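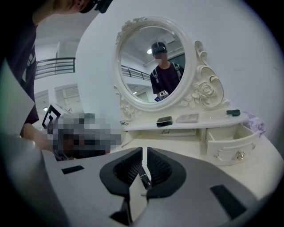

# Session 6: Mirrors and how to place them

Handout for the evening course in home interiors, Omgate Centre. Bring it with you to session 7, along with your room plan and a tape measure.

## 6.1 What a flat mirror does

Light reaching a flat mirror leaves it at the same angle at which it arrived. Everything else in this session follows from that. If you stand directly in front of the glass you see yourself. If you step to the left, you see what lies to the right of the room. Most bad mirror placement comes from standing in the doorway to decide where the mirror goes, then using it from somewhere else.

The image in a flat mirror appears to be as far behind the glass as the object is in front of it. Stand 200 cm from the glass and your reflection seems to be 400 cm away. This is why a mirror makes a narrow room feel deeper, and why small details such as an eyebrow are hard to see unless you come close.

Two terms used in the rest of the notes:

- **Viewing position:** the place where the person's eyes will be when the mirror is in use. For a dressing mirror this is standing height. For a vanity table it may be seated height, standing height or both.
- **Return view:** whatever the mirror shows from a given viewing position, apart from the viewer.

## 6.2 Checking the return view

Do this before fixing anything to a wall.

1. Mark the viewing position on the floor with tape.
2. Ask someone to hold a small mirror flat against the wall at the intended height.
3. Look at what comes back. Note doors, rails, light fittings, ceiling edges and the backs of other furniture.
4. Move the small mirror to each corner of the space the large one will fill, and repeat.
5. Sit down, if the mirror will be used seated, and go through it again.

A carved oval mirror on a white vanity table can hold a good deal of ceiling, wall and doorway as well as the person using it. People choose such a piece for its frame and forget that the glass will be showing the other side of the room all day. A plain wall behind the viewer gives the calmest result. A doorway is acceptable in a bedroom but tiring in a hall.

Step 5 is often left out. Sitting down lowers the eye a good deal, and a mirror that showed a bookcase to a standing person may show the underside of a shelf to a seated one.

## 6.3 How tall does the glass need to be?

To see your whole body in an upright flat mirror, you need glass half your height. Distance makes no difference to this figure, provided the mirror is hung at the right level. The top edge should be halfway between your eyes and the top of your head, and the bottom edge halfway between your eyes and the floor.

Worked example. The wardrobe mirror in our Greco plan is 127 cm tall. Half of a person's height must fit within it, so in principle it will serve anyone up to 254 cm. The plan hangs it with the bottom edge 90 cm from the floor. A person whose eyes are at 150 cm needs the bottom edge at 75 cm or lower to see their feet. The mirror is more than tall enough and still fails. Lowering it by 15 cm solves the problem, though you should then check that the top edge still suits the tallest person in the house.

Mirrors that lean back show more of the ceiling to a person standing in front of them. Mirrors that tip forward show more floor. Hall mirrors hung on a long cord usually tip forward a little, and this can be used to bring the feet into view when the wall below is taken up by a radiator.

## 6.4 Light

Put the light on the face and keep it off the glass. A lamp above and behind the viewer leaves the face in shadow and puts a bright spot in the mirror. Light from both sides at eye level is the most even. If only one source is possible, place it above the mirror and towards the viewer, with a shade that spreads the light.

Daylight is best from the side. A window opposite the mirror brightens the room but turns the viewer into a dark shape. A window on the same wall as the mirror lights the face well, though the person will be looking towards it and may find it uncomfortable on a clear morning.

Pale walls help in every case. They send light back on to the face and soften shadows under the chin.

## 6.5 Frames

The frame decides how much attention the mirror asks for. Some general points:

- A wide frame on a small glass makes the glass look smaller still. Measure the glass alone when you compare sizes.
- Pale frames on pale walls depend on depth and shadow to be seen. Raised work such as scrolls and flowers shows best with light from one side.
- Dark frames on pale walls read clearly from a distance and need more space around them.
- Deep carving collects dust. Use a soft dry brush first and a barely damp cloth second. Do not spray cleaner on the glass of a framed mirror, as it runs down behind the lower edge and damages the backing. Spray the cloth.

Oval glass gives less usable area than a rectangle of the same height and width. The loss is all in the corners, which matters little for the face and more for clothes.

## 6.6 Fixing and weight

The Kumeson sheet in your folder lists fixings for brick, block and plasterboard. Weigh the mirror before choosing one. Bathroom scales will do: stand on them with the mirror and without it, and take one figure from the other.

Mirrors fixed to the top of a table or chest must be fixed to the furniture at the back, and the furniture should be fixed to the wall. Do not rely on the weight of the drawers. They slide forward when opened and take the balance with them.

Heavy mirrors should hang from two points. Measure from the floor and check with a level. Old skirting boards and picture rails are often not straight.

## Exercise for session 7

Use the Stinder plan (folder, sheet 3). The bedroom is 369 cm long and the landing beyond it adds depth, giving a total sight line of 754 cm with the door open.

1. Choose a wall for a vanity table. Mark the seated and standing viewing positions.
2. Draw the line from each position to both side edges of the glass, then draw the reflected lines at equal angles.
3. Shade the part of the room that appears in the return view with the door open, and again with it closed.
4. Mark one light source and say which side of the face it reaches.
5. Repeat steps 1 to 4 for a second wall and write two or three sentences comparing them.

Work in pencil. Plans will be pinned up at the start of the session, and the second half will deal with curved and tinted glass.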